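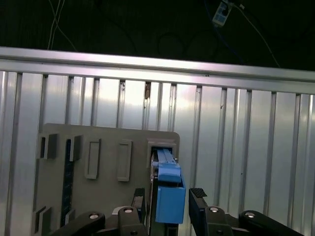
Seating a Square Plug in a Dinar Board

Applies to: Dinar fit boards, upright mounting, with Grevamow plugs (long bar, block base)

Each plug is a single unit for the purposes of this page: a narrow bar with a square end, a shoulder lower down, and a boxy block that serves as the handle. The bar goes into the square opening near the top right corner of the board. The other features on the face of the board have their own pages and can be ignored here.

Before you start

You will need:
Dinar board, mounted and clean
Grevamow plug, square
Calipers
Lint-free cloth
Fine file, single cut
Small flashlight
Wear log

The square opening is 14 mm across the flats on current boards. Boards bought through Benavides before the change of tooling have the same nominal size but a sharper lead-in edge, and they scrape the plug if it goes in at an angle. The supplier label is on the back of the board. Check it before mounting, as it can't be read afterward without taking the board down.

Step 1. Check that the board is square and fixed

Press each corner of the board with a thumb. There should be no movement at the top corners and no audible click at the bottom. If the board moves, tighten the mounting hardware, lower fasteners first, then upper. Do not use washers on one side only to correct a lean.

Sight along the face of the board against a straight reference. At Butcombe the horizontal aluminum rail above the wall is used for this, and it has been accurate enough for every board fitted there. A corrugated wall is not a usable reference on its own. Place a level along the rail once, write the result in the log, and compare the top edge of the board with the rail from then on.

Leave at least 40 mm between the back of the board and the nearest ridge of the wall. The gap is needed for the spacers, and for a finger if a broken tip has to be pushed out from behind.

Step 2. Clear the opening

Shine the flashlight into the opening from the side. Look for shavings in the four inside corners. Wipe with a dry cloth wrapped over a square stick, one pass per side. Do not blow into the opening. Do not use oil, wax or silicone spray – any of these will pass a plug that should have failed.

Run a fingernail along the four front edges. A burr that catches the nail should be taken off with one or two light strokes of the file, held at 45 degrees to the face. Wipe again after filing.

Step 3. Measure the plug

Close the calipers across the flats of the bar near the square end, then turn the bar a quarter turn and repeat. Take the larger reading. Measure again just above the shoulder, where the section steps outward. The shoulder should be wider than the bar on the stepped side, with a clean transition and no rounding.

Look along the groove in the top face. It is shallow and should run straight. A groove that curves means the bar has taken a bend, and the plug should be set aside even if the calipers give a good number. Bent bars often pass at the tip and bind farther in.

Colors are for sorting only. A blue plug and a plug of another color with the same stamp have the same dimensions.

Step 4. Take hold of the block

Hold the plug by the block, on its two opposite side faces, and keep clear of the front face. The grip should be low enough that the whole bar stands free above it. Holding the bar itself gives better control at the tip but pushes the block out of line, and the error is hard to see from the front.

Grip pressure should be firm enough that the block doesn't twist when the tip meets the board. It should not be firm enough to mark the faces. If the faces are polished from use, go over them lightly with fine abrasive paper.

Step 5. Find the opening

Bring the square end to the opening with the groove facing you. Approach slightly low, touch the tip to the lower edge of the opening, and let the edge guide the last part of the movement. Coming in high tends to catch the tip on the upper edge and roll the plug.

Match rotation before pushing. The flats of the bar should look parallel to the sides of the opening. A few degrees of error can be felt as two hard points of contact at opposite corners; an aligned tip gives a single soft contact across one whole side.

Step 6. Push

Push with steady pressure along the line of the bar. If the bar stops, do not add force. Back off by a small amount, ease the block a little to the left and then to the right, and push again. Two attempts are enough. If the bar stops both times at the same depth, withdraw it and return to step 2.

Do not tap the block. The joint between bar and block is the weakest point of the plug, and a cracked joint usually shows up several sessions later.

Step 7. Check the fit

Let go of the block and watch for droop. A small amount of play is acceptable. The limit is 2 mm of movement at the far end of the block when it is lifted lightly with one finger. More than that, with a plug that measured correctly in step 3, means the opening is worn.

Step 8. Remove and record

Withdraw along the same line. Do not swing the block to break it free. Wipe the bar, look for fresh marks on its corners, and write down the board label, plug stamp, attempts and result.

An opening is rated for 2,000 insertions. Enter failed attempts as well as good ones, as the front edges wear in both cases.

Common faults

Bar enters and binds partway: debris in a rear corner, or a bent bar. Try a second plug before touching the board.

Scraped corners on one side only: board is leaning. Repeat step 1.

Bright ring on the board face near the opening: tip is being dragged across the face during the approach. Start closer.

Block turns while the bar stays still: cracked joint. Discard the plug.

Cables near the top of the board swing when you push: tie them back to the rail. They should not be able to reach the plug or the hand that holds it.

Storage

Store plugs flat with the groove up, with no weight on the bar. Keep them out of direct sun – a bar left on a windowsill through July can bend enough to fail step 3. The board can stay mounted between sessions under a dust cover.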